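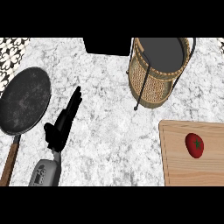 Camera view in the Fastau simulator, counter layout with pan, basket and tomato on a cutting board. Gripper empty.

Fastau Counter
Simulated kitchen episodes for a shop-built arm

Summary

Fastau Counter is a set of 2344 simulated manipulation episodes. It was put together at the Itirura shared workshop to pretrain a policy for the arm on bench two before any time is spent on the real hardware. All episodes are rendered. There is no real footage in this release.

Maintainer: Hemant Sandhu
Scene assets: Consuelo Tello
Controller and export scripts: Yung-ching Mok
Release: January, second export

Contents

episodes/ holds one folder per episode, with video, joint states, gripper command and the instruction string
scenes/ holds the layout files, one per counter arrangement
splits/ holds train.txt and val.txt
tools/ holds the replay and resampling scripts

The train split has 2000 episodes. The remainder is validation. Layouts are not shared between the two.

Tasks

Instructions are short English sentences. Three templates are used: move the tomato into the basket, move the tomato into the pan, move the tomato back to the board. Object poses are randomized within limits set in each layout file. The board may extend out of view. The policy is expected to cope with that.

Rendering

Frames are letterboxed. The black bands at top and bottom are part of the stored video and should be cropped before training. tools/crop.py does this and writes a new folder; it does not touch the original. Crop limits are read from the layout file, so do not hardcode them.

The marble countertop and the patterned wall tile use fixed textures in this release. Texture randomization is implemented but switched off. With it on, the renderer dropped frames on the workshop machine, and the timestamps could no longer be trusted.

State and action format

Joint positions are in radians, base to wrist. The gripper command is a single value, 0 for open and 1 for closed. Actions are absolute joint targets, not deltas. The first export used deltas and should be discarded. If your loader reports a missing field named target_abs, you have the old one.

Known problems

The finger material renders almost pure black. Finger pose is hard to recover from pixels alone, so use the gripper channel.

Contact between the fingers and the basket handle is unstable. The handle is thin and the collision mesh is coarser than the visual mesh. Zeeshan Khattak has a replacement mesh in the fiore branch, not merged.

Tomato friction is set too high. Grasps that hold in simulation should be assumed to slip on the bench until tested.

Episode 2409 is referenced in an old scene index. IDs are not contiguous and that one was removed. Ignore the warning.

Usage

Run tools/replay.py with an episode folder as the only argument. Python 3.10 or later. A full resample takes around 3000 seconds on the workshop machine.

License

Data and layouts are free for noncommercial use. Scripts are MIT. The basket model comes from the Brernness asset pack and may not be redistributed apart from this set.

Report bad episodes to Beca Mathias with the ID and the frame number.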